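Zwischenbericht Teilprojekt Werkzeugordnung
Stand: 2025-11-05
Bearbeitung: Dewanti Kwok, Luana Honorato

1. Gegenstand
Lasia prüft, ob zweiarmige Systeme Aufräumarbeiten in der Werkstatt übernehmen können. Teilaufgabe ist das Einsortieren von Handwerkzeug in einen aufklappbaren Werkzeugkasten. Bisher liegen 1.233 Durchläufe vor, geplant sind 3.000.

2. Arbeitsplatz
Schraubendreher auf der Tischplatte; Winkelschlüssel im linken Greifer vor dem geöffneten Kasten:
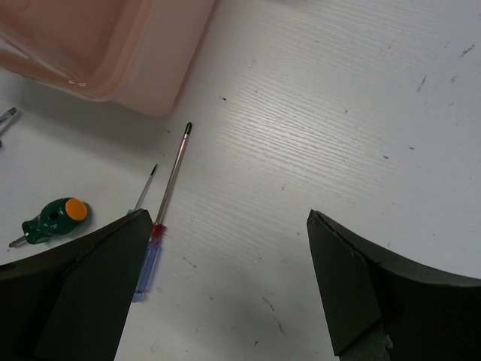
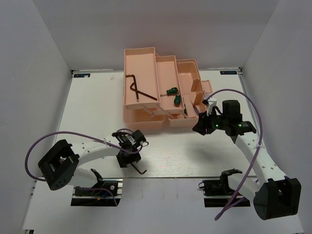 3. Offene Punkte
Dünne Schäfte auf glatter Fläche bleiben die häufigste Fehlerursache. Für einen unbeaufsichtigten Betrieb reicht die Zuverlässigkeit noch nicht aus. Rund 400 Durchläufe müssen neu annotiert werden. Abschluss: Februar.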